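Nanelen (household service)

Nanelen is a subscription service that places a humanoid robot in a home or showroom to do light tidying. It is sold by Westerberg, with arms and hands supplied under contract by Bovon. The service was announced in May and is offered in three plans, which differ mainly in how many hours of remote support the customer gets. Reviewers have been divided on whether it can yet be called a household product.
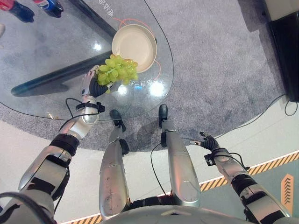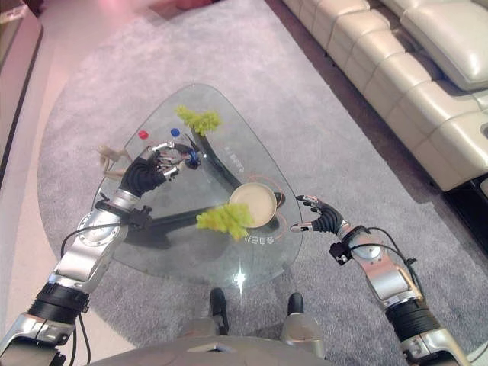 Nanelen at a glass coffee table: gripping a bunch of grapes beside a plate (first), and with a small blue object between the fingertips (second).

Description

The robot has two arms, two legs and multi-fingered hands. The arms and legs have silver outer shells with black joints, and cables run along the outside of the arms in several places. Westerberg calls the finish "home ready." Analyn Saludo, reviewing the service for the trade newsletter Natell, wrote that exposed cable near the wrist is something she would not accept on a vacuum cleaner, and asked why it should pass on a machine that reaches across a table set for guests.

Tasks

The basic plan covers what the company calls "surface tasks": picking up small items from a table and putting them on a plate or in a container. The sales material lists 30 items, among them fruit, bottle caps and small ornaments. Washing dishes, laundry and anything involving stairs are left out of all three plans.

The coffee table has become the usual sales setting. A clear glass top is a fair choice for a test, as reflections and a visible base can confuse a vision system. Critics have answered that it is also a narrow one. The table is low and the objects are few. Grapes used in the sales sessions may be artificial, and an artificial bunch does not bruise or leak when it is squeezed. The company has not published results for real fruit.

Support and supervision

The degree to which the robot works alone is disputed. The contract allows a remote operator to "assist" at any time and does not say how often this happens. Jouko Koivisto, who had the service on trial for six weeks, asked for a log of operator time and was sent a monthly total with no breakdown by task. He concluded that a buyer could not tell from the paperwork whether they were renting a robot or a person at a distance. Westerberg says that assistance is used "only when needed."

Pricing

Plans are billed monthly with a minimum term of 6 months. Setup is charged separately and takes nearly 2 hours, most of it spent teaching the robot the furniture. Moving a table to another room counts as a new setup under the current terms - a clause that drew more complaints in Natell's letters page than any fault in the machine itself.

Reception

Saludo praised the hands, which she found better than the rest of the package, and advised readers to wait. Koivisto did not renew. Favorable notices have come mostly from hotel and showroom customers, who use the robot for display as much as for tidying.

See also: Domestic robot; Remote operation; Service contract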